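Budgeting for a robot mower when you have a path and a rough edge

Measure the grass before you look at prices. Robot mowers are sold by area and by how well they cope with edges, and the second one costs you more. Leave out any strip you plan to keep trimming by hand.

Walk the whole route in August, when growth has slowed and the bumps show. Write down every place where the grass meets something hard. A flat, open field is cheap to automate. A sloping verge that runs up to loose stone is slow work for any machine, and blades are what you pay for. 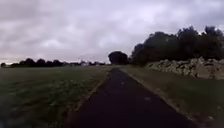
Mown field on the left, path in the middle, rougher verge and stone wall on the right.

For ground like this, price 2 jobs separately: the open side, and the verge. Many people buy for the open side only and keep a string trimmer for the rest.

Set aside $200 a year for blades, wheels and a spare charger lead. Keep the mower 30 inches back from any stones. Trees matter too if the model steers by satellite, so ask the dealer for a trial under the heaviest cover you have.

Check the slope limit in the manual against your steepest stretch, and store the receipt with it.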